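## 4. Recording a demonstration

Demonstrations for the Gatach controller may be given by hand guiding or by remote control from the operator station. The Wemcombe bench supports both methods. Read this section in full before applying power to either arm.

**Caution:** Keep clear of both arms while they are live. Hand guiding may only begin once the status line reads *Guide enabled*.

### 4.1 Preparing the bench

1. Clear the work surface of tools, packaging and anything that is not part of the task.
2. Check that the cables at each arm are free to move through its whole reach. A cable that pulls tight will alter the path of the arm and spoil the recording.
3. Set out the objects in the positions given on the task sheet.
4. Switch on the operator station and open a new session. Enter the task name exactly as it appears on the sheet.
5. Confirm that every camera view listed for the session is live. Do not start with a view missing – the session cannot be repaired later.
6. Compare the views with one another and make certain that nothing tall stands between a camera and the working area.

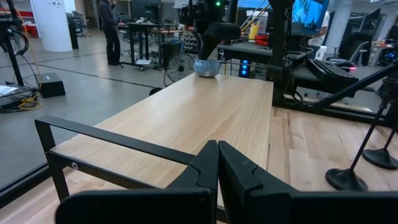
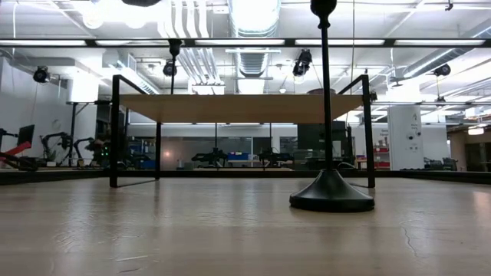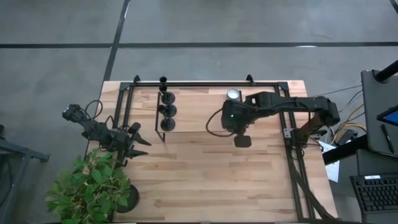
Wrist view, fixed view and overhead view, in that order.

### 4.2 Guiding by hand

1. Select **Guide** and wait for the status line to change.
2. Hold the arm behind the wrist with one hand and support the forearm with the other. Do not hold it by the fingers of the gripper.
3. Press the pedal once to begin recording.
4. Move the arm through the task at a steady pace. Pause briefly before each grasp and each release.
5. Press the pedal again to finish, then step back from the bench.

**Note:** The operator's hands will appear in some views. Where the task sheet asks for clear views, use remote control instead.

### 4.3 Guiding by remote control

1. Select **Remote** and choose the left arm, the right arm or both.
2. Bring the hand controls to the start position shown on the screen. The arms will not follow until the two positions agree.
3. Begin with small movements. The delay between control and arm should be no more than 400 ms; if it is greater, stop and consult the Villey network guide.
4. Carry out the task and return both arms to the start position before ending the recording.

### 4.4 Checking and saving

Play back each recording at normal speed before accepting it. Reject any in which an object was dropped, an arm touched its surroundings or the operator hesitated for long. A full set consists of 16 accepted recordings. Rejected attempts do not count towards the total and should be deleted from the session folder.

**Caution:** Do not close the session while files are being written. A set may contain about 1000 files, and the Nørgaard storage unit must report *Complete* before power is removed.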